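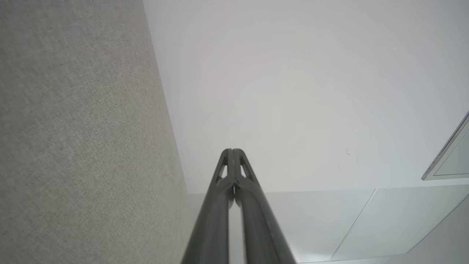
Grey fabric and white ceiling.

Home News Interviews Sponsorship Grassroots Jobs Contact

Selling the boards at Clamitstead: an interview with Harsh Ahuja

16 February 2024

Harsh Ahuja has been commercial manager at Clamitstead Town for three seasons. Before that he sold advertising space for a chain of local papers, and before that he sold conservatories. The football club plays in a regional league, has a covered stand on one side of the ground and a grass bank on the other, and depends on local firms for a large part of what it spends. I spoke to him about perimeter boards, shirt deals and what small businesses want when they put their name to a club.

His job when he arrived was to fill the boards. The club had been selling them for years at whatever price the last person had agreed, and some had not been paid for since the firm named on them closed down.

"There was a carpet shop up by the corner flag that had shut years before," he says. "Still there in big red letters. I rang the number to see if they wanted to renew and got a dentist. The dentist didn't want a board either."

He took all the old ones down over the summer and started again with a price list. A board along the main touchline, with a mention in the programme and two season tickets, now costs £1795 for the season. Boards behind the goals are cheaper. Ahuja says the figure came out of working backwards from what the club needed and then taking out anything he could not promise to deliver.

"The old letter offered people all sorts. A player visit to your premises, a post every week, your logo on the tickets. We don't print tickets. So I cut it down to what I knew would happen. If I say your name will be in the programme, then it will be in every programme, spelled right."

He sent the first letter to 152 firms, most of them within walking distance of the ground. Replies were slow. He says he made the mistake of writing to all of them in the same week, and then had to chase all of them in the same week as well, while the season was starting.

"I'd do it in batches now. You write to a few, you go and see them, you write to the next few. And I'd go in person first if it was a shop. A letter with a football club badge on it goes straight on the pile with the raffle requests."

By the end of that season he had sold 26 boards. Most of those firms are still with the club. The ones who left tended to leave after one season, and he has gone back to several of them to ask why. Two had changed owners. A garage said it had never been told when the home games were. A lettings agent said it had expected somebody from the club to ring once in a while.

"That one stuck with me," he says. "They'd paid, the board was up, and they didn't hear from me until I wanted the money again. I'd have left as well."

He now rings every sponsor in October and again in February. The calls are short and he does not try to sell anything. In the February call he tells them how the season is going and asks whether the artwork needs changing, which gives firms time to get a new design done before the boards are remade in the summer.

The bigger money is on the shirts. For the last two seasons the front of the home shirt has carried the name of Farix, a firm that supplies catering equipment to pubs and schools and has its warehouse on the edge of town. Ahuja would not tell me what Farix pays. He did say that the first deal took seven months to agree, and that very little of that time was spent on the price.

"We settled the price by the second meeting. Then it was who pays for the shirts if the logo changes halfway through, what happens if we go down, whether it goes on the youth shirts too. Good questions, all of them. I didn't have answers to most of them because the last shirt sponsor had done it on a handshake."

The youth shirts were the longest discussion. Farix wanted its name on them and was willing to pay extra. Some parents were already buying shirts second-hand from older families, and a new logo would have meant everyone needing a new one at once. The club agreed to bring it in one age group at a time, as each moved up and needed new kit anyway.

The kit itself comes from Perron, which Ahuja chose because it would take small reorders. "Our old supplier wanted a minimum order that was more than the squad. You'd rip one shirt in September and you'd be buying shirts till you retired." Perron will print a single replacement, though it costs more each time and takes three weeks.

I asked whether a local firm gets anything from being on a shirt at this level that it can measure. He thought about it for a while.

"Not in the way they'd measure an online advert, no. I don't pretend to them. I had a chap ask me for the cost per thousand views and I said I could give him the gate figures and he could work it out, and he wouldn't like it. He took a board in the end. He comes to most of the games."

He does keep some numbers. Season ticket holders and walk-up sales go through Ivulis, the booking system the club moved to last year, and it lets him see which postcodes people come from. He sends sponsors a one-page sheet twice a season with the attendances, the postcodes and a photograph of their board on a match day. The photograph, he says, is the part people mention.

"They put it up in the office. One of them had it on the counter in a frame. All the sheet of figures got was a thank you."

The postcodes have been useful in another way. They showed that a fair number of supporters were travelling in from villages to the south, where he had not approached a single business. He has since signed up a farm shop and a firm of roofers from that side, both on goal-end boards.

Match sponsorship is the part he finds hardest to sell. A firm pays for one fixture and gets a table in the clubhouse, food, and the choice of man of the match. There are plenty of takers for the early games and the Christmas one, and very few for the cold evenings after New Year. He tried cutting the price for those and it made no difference.

"It's the weather and it's a work night. Taking money off doesn't make it warmer. What did help was letting two firms share a table. They'd each bring four or five people, and they'd end up talking to each other. I've had firms come out of that doing work for each other, and then they both come back."

Of this season's home games, 16 have a match sponsor. He would like the rest covered but has stopped giving the spare ones away to existing sponsors as a thank you, as he used to. People who had paid full price for theirs found out, and one of them was annoyed enough to say so in the bar.

He turns some money down. A payday lender asked for the back of the shirt and he said no without taking it further. A vaping shop wanted a board, and he took that one to the rest of the club before answering. They decided against it, mainly because of the number of under-sixteens at the ground on Saturday mornings. He is less sure about betting companies. The club has never been approached by one, and he says he would rather have the argument before the cheque is on the table.

The women's side has its own sponsor for the first time this season, a physiotherapy practice. Ahuja had been offering the women's shirt as an extra to whoever took the men's, and the captain asked him to stop.

"She said, if you give it away they'll think that's what it's worth. She was right. I took it off the Farix proposal, told them why, and they were fine about it. It took me four months to sell it by itself, and it's the easiest sponsor I deal with. They come to training."

For next season he wants to replace the remaining hand-painted boards on the grass bank side, which are hard to read from the stand when the sun is low. Farix has an option to renew that runs out at the end of May. He also needs to reprint the price list, as the goal-end boards are going up slightly, and he has not yet told the roofers.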